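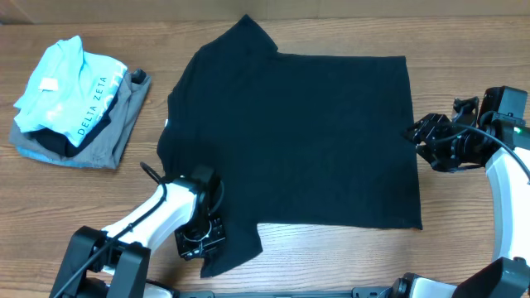

Zaid Saliba asked whether the sweatshirts could go in with the tees, and the answer is no. They are kept apart, under Jidell, and have their own card.

Flonach Folding Set: T-shirts

Contents
Short-sleeved shirts, plain and printed, folded one at a time on a wooden table and stacked to the side. There are 880 shirts in the list. Most came from the Khoury thrift store in April, the rest from closets at Lurton.

How a shirt is folded
Lay it flat and smooth out the big wrinkles. Fold it in 3 the long way, sleeves tucked in, then in half from the hem up. Small creases are left alone. The finished shirt goes on top of the stack.

Fields
shirt_id: number on the list
color: main color only, one word
print: yes or no
tag: yes, no, or cut out
size: as printed on the label, blank if unreadable

Known problems
Navy and black were mixed up in the first batch. Shirts with a washed-out label have no size. A few group and club shirts are listed twice under different colors, and these will be merged in version 2.

Storage
Folded shirts are kept in bins by color. Please put them back in the same bin, and refold anything that has come open.

Changes
Added the tag field. Removed tank tops.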